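About Us

Hi, and welcome to Jevard! I started this place because I couldn't find anyone in town to re-line my grandmother's winter coat, and I figured if I was going to learn how to do it properly I might as well do it for other people too. That was one coat and one very old sewing machine on my kitchen table. These days it's a proper workshop on Lozano Street, with a front counter, a bell on the door and far more thread than I will ever admit to buying.

So what do we do? Mending and alterations, mostly. Hems, zippers, torn pockets, elbows that have given up, wedding dresses that need to come in (or go out - no judgment, I've been there). We also take in table linens and quilts, which not many shops around here will touch. If you've got a quilt that three generations of kids have dragged around the house, please bring it in, I love those!

We run beginner sewing classes in the back room too. Each one is 2 hours long and you don't need to know a thing before you come. You'll thread a needle, learn a running stitch and a backstitch, and patch something you brought from home. The next new group starts in January and there's a sign-up sheet on the counter.

A few people ask about the name. Jevard was the name on the old enamel sign I found in the basement when I signed the lease, and it seemed a shame to leave it down there. I cleaned it up and hung it over the door, and then I had to call the business that. 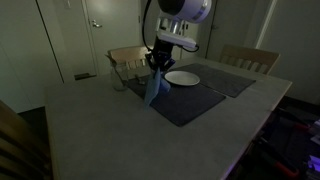
Light blue, folded thin.

Most of our cotton comes from Sestent, a small mill shop a short drive from here, and I pick it out myself. Buttons are another story. I have 358 jars of them, sorted by color and then by size, and if you've lost one off a favorite shirt there's a very good chance I can match it. Bring the shirt along though - a photo on your phone never shows the color right.

Prices are on the board by the counter and we'll always give you a quote before we start. Small repairs are usually ready the same week, coats and quilts take longer. Parking is behind the building, off Emeck Lane.

Come by and say hello, and bring your mending pile with you!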